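Lost ferry disaster letters to go on show in Norkier

A bundle of letters written after a ferry sank off Norkier in the 1840s is to go on public display for the first time, the town's local history museum has said.

The letters were found last year in a solicitor's deed box, folded inside a copy of a property lease. They are mostly between two branches of the Lawal family, who ran a chandlery on the quay, and a cousin who had moved inland to keep a school. Five of them deal directly with the loss of the Kernetti, a small passenger ferry that went down in February with a cargo of salt, wool and livestock on board.

The sinking has long been part of local memory. A ballad about it was still being sung in harbour pubs within the last century, and it blames the ferry's master, who is said to have set out drunk against the advice of the harbour pilot. The letters give a different account. According to the museum, they show that the master had twice asked the owners for repairs to the hull and had been told to wait until spring.

One of the letters, written by the elder of the chandler's daughters, says that her father had refused to sell the owners any more rope or pitch on credit. She writes that the boat "was mended with promises" and that the whole quay knew of it. Another, sent a fortnight later, describes the inquest, which was held in the upstairs room of an inn and was over by two in the afternoon. The owners' agent spoke at length. The pilot was not called.

The inquest found that the master was at fault. His widow lost her claim to the month's wages he was owed and left the town the same year with her children. A brief entry in the parish accounts records a payment to her for the cost of a carrier's cart. The museum has not been able to trace the family after that.

The later letters are more concerned with money. The Lawals' trade fell away after the daughter's views became known, and customers who depended on the ferry owners took their business to a rival shop at the far end of the quay. The chandlery closed within two years. The building stood until the harbour road was widened, and a petrol station now occupies the site.

Staff at the museum said the handwriting in the daughter's letters was cramped and often ran up the margins, and that some pages had been turned and written over a second time to save on postage. A full transcript took most of the winter. A few passages remain unread where the ink has faded along the folds, including part of a page that seems to name one of the jurors.

The letters will be shown in the Revell Room on the museum's first floor, next to the ferry's brass bell, which was dredged up by an oyster boat and later hung in the grammar school. The bell has been on loan to the museum for many years. A copy of the printed ballad, with a woodcut of a ship that looks nothing like the Kernetti, will be in the same case. Visitors will also be able to see the inquest notice as it appeared in the county paper, where it was given four lines under the corn prices.

A booklet with the transcripts and a short history of the ferry has been printed in a run of 400 copies and will be sold at the front desk for £5. The museum has asked anyone with family papers from the harbour area to get in touch, in particular those with links to the fishing cottages behind the church, where several of the crew lived. Papers can be copied on the day and returned.

The parish burial register lists those who were brought ashore, but the museum believes it is incomplete. At least one of the letters mentions a servant girl travelling alone whose name does not appear in it, and who may have been buried further down the coast. Local historians are now going through the registers of the neighbouring parishes.

The display opens in May and will run until the end of the summer. Entry to the museum is free, and the Revell Room can be reached by the lift from the side entrance. Group visits should be booked ahead by telephone. The original letters will be taken off show for a short period halfway through the run to limit their exposure to light, and copies will be put in their place.

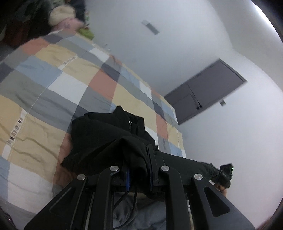

The museum shop will stay open until 5 on the first day.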